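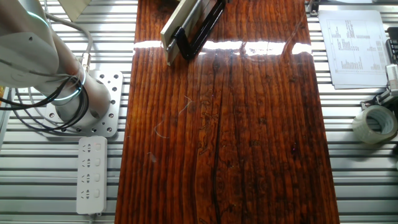
Planning Your First Arm: Questions We Get a Lot
Undura Workshop Automation, updated 27 September 2025

What should I budget for besides the arm?
More than you'd think, and it's the fun part! Slotted table, mounting plate, gripper, cables, power outlets. Set aside $3,000 for the extras before you even look at arms.

Do I really need a slotted table?
We love them. You can bolt the arm down, try a layout, hate it and move everything over by lunch. Our Hodness shop has rearranged theirs 22 times (we keep a tally on the wall).

How long is delivery?
Arms ship in 30 days. Tables ordered in August ran later, so order the table first.

Can I start with one gripper?
Yes, please do. Run your own parts with it for a few weeks, then decide on a second. The Nedano adapter kit is $222 and fits every gripper we carry.

What about long or glossy workpieces?
Great question for woodworkers! Measure your longest board and add room at both ends. If you plan to use a camera, try it under your own shop lights before buying one, as shiny finishes throw glare.

Can I see one running?
Come by the Olteanu showroom and bring a part. We'll happily lose an afternoon to it.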